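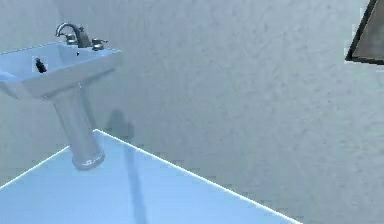
Does the head come off without tools, and can it really go in a regular washing machine, Zsolt Vörös wants to know, because the last wool mop he bought had the yarn stapled to a board and it went in the trash after one winter.

Yes to both! The head on the Trekham is a sleeve. It slides over a flat wire loop, you tie the two cotton tapes at the back in a bow, and when it gets grubby you undo the bow and slide it off again. I've washed mine more times than I can remember and it has gone a bit fluffier and a bit less white, and that's the whole story.

Trekham Wool Dust Mop
Item 3678
$34, head and handle together
Spare heads sold separately
In stock

So, what is it? A dry mop, the old-fashioned kind, with a head made of looped wool yarn on a canvas backing. No spray, no bucket, no throwaway pads. You push it around a dry floor and the dust sticks to the wool. Wool has a little natural grease in it (lanolin, the same stuff that's in hand cream) and that does most of the work. I sold microfiber mops for years before this one and I still carry two of them, but this is what I keep in my own hall closet, and it's the one I reach for when I've got company coming and no time.

The head is the wedge shape, pointed at the front and wide at the back. I was a rectangle person for a long time and had to be talked into it. The point gets into corners, and the wide end covers ground when you turn it around for the middle of the room. The yarn hangs out past the wire on all sides, so you can run it right along a baseboard without the metal knocking the paint.

The handle is ash, five feet long, in one piece, finished with oil and no varnish. It has a leather loop at the top for hanging. Please do hang it! Standing a mop on its own head squashes the yarn flat on one side and then it steers like a bad shopping cart.

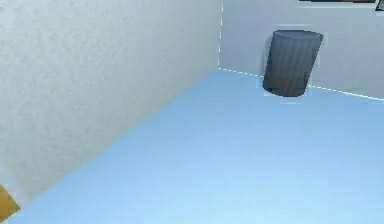 White wall, pale blue floor.

How I use it

Start at the far end and walk backward, or walk forward, I've heard people get quite heated about this and I can't see that it matters. What does matter is that you keep the head on the floor. Don't lift it at the end of each pass. Swing it around in a lazy figure eight, keep the same edge leading, and all the dust stays bunched up in front of the yarn where you want it. The swivel joint lets you do this with one hand. It's stiff for the first week or so and then it loosens up nicely.

When you're done, take it outside and shake it hard. If you live in an apartment and the neighbors below would object, put the head inside a paper grocery bag, hold the bag closed around the handle and shake it in there. Works great. You can also vacuum the yarn with the hose, on low.

What floors is it good for? Hardwood, laminate, vinyl, tile, linoleum, painted boards, sealed concrete. I wouldn't bother on rough brick or anything with a lot of splinters, as the loops will catch. And it isn't for wet floors at all. Wool will soak up a spill if you make it, but then you've got a heavy, smelly sheep on a stick for two days.

One thing I do get asked a lot is whether it leaves a film. The head has a bit of lanolin in it when it's new, so for the first couple of outings I'd start on a floor you aren't fussy about, the laundry room or the back porch, and by then it has settled down. I don't add any dusting oil or spray to it after that, and I'd ask you not to either, especially on a shiny floor,

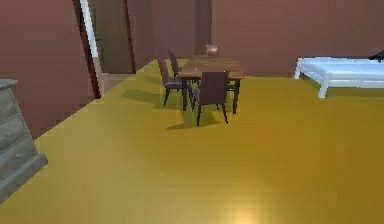
and especially if you've got kids who run around in socks. Oil sprays build up, they make things slick, and they can cause trouble later if you ever want to recoat the finish. Plain wool picks up plenty. If it seems to have stopped picking up, it's dirty, so wash it.

Washing

Cool water, gentle cycle, a small squirt of wool wash or mild shampoo. Put the head in a mesh bag or an old pillowcase with a knot in it, or the tapes will wrap themselves around everything else in the load. Skip the bleach and the fabric softener. Dry it flat on a towel or hang it by the tapes, away from the heater, and give it a good shake halfway through to separate the yarn. Never the dryer! I did that once with the first sample and ended up with a felt potholder.

Sizes and weight

The head measures 9 inches from point to back on the canvas, with the yarn adding a good bit more all around. It's a small one, on purpose. It goes under the stove, between the toilet and the tub, and around chair legs without having to move every chair. If you've got a big open space like a studio or a church hall, look at the Nurkeck instead, which has the same wool on a much wider bar and a heavier handle. I find that one too much for my own house but the people who buy it love it.

We also have the Buthelezi hand duster, made with the leftover yarn from the mop heads. Same care instructions, handy for blinds and the tops of door frames.

Shipping

The handle ships in a long tube and the head comes tucked in the end of it, so pull it out before you recycle the tube (yes, we've had calls). Orders from the Bellen shop go out twice a week. I can't send the handle to a PO box, but a spare head by itself is no problem.

If the wire loop bends or the swivel gives out, write to me and I'll send the part. They're held on with a single wing nut.

Page updated May 24, 2021. The gray yarn is sold out until September, natural white is available now.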